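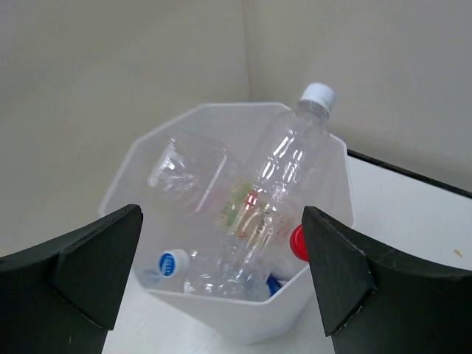 Figure 7. Bottles in a collection bin, caps on.

4.2 Setting the acceptance rules

The Nirkgate return unit leaves the factory with all container types blocked. Set the acceptance rules before you open the unit to customers. You need the operator key and the six-digit service code.

1. Turn the operator key to SERVICE. The intake door locks and the display shows the main menu.
2. Select Containers, then Plastic.
3. Enter the smallest and largest bottle height in millimeters. The default range is 76 to 600.
4. Set Caps to Allowed or Refused. Check with your hauler first – some charge extra for loads with mixed cap plastics.
5. Set Label check to Strict or Relaxed. In Strict mode the unit returns any bottle whose barcode it cannot read in full. In Relaxed mode it takes the bottle but pays no deposit.
6. Press Save and wait for two short tones.
7. Turn the key back to RUN and remove it.

Note: Rules set on the Wenow account page replace rules entered at the unit. The change is made at the next sync, at 3:00 a.m.

Note: The barcode list holds 2,669 entries in software version 7. Older versions must be updated before step 5 will appear in the menu.

CAUTION: Do not reach through the intake door while the key is in RUN. The feed belt starts when the light curtain is broken.

CAUTION: Bottles that still hold liquid can leak onto the load cell. If the display shows E-76, switch off the unit at the wall, dry the tray with a lint-free cloth, and repeat the zeroing procedure in 3.5.

4.3 Test run

1. Feed one accepted bottle, base first.
2. Check that the receipt shows the correct deposit.
3. Feed one bottle of a refused type. The belt must reverse within 7 seconds.

If the belt does not reverse, leave the unit in SERVICE and call your dealer.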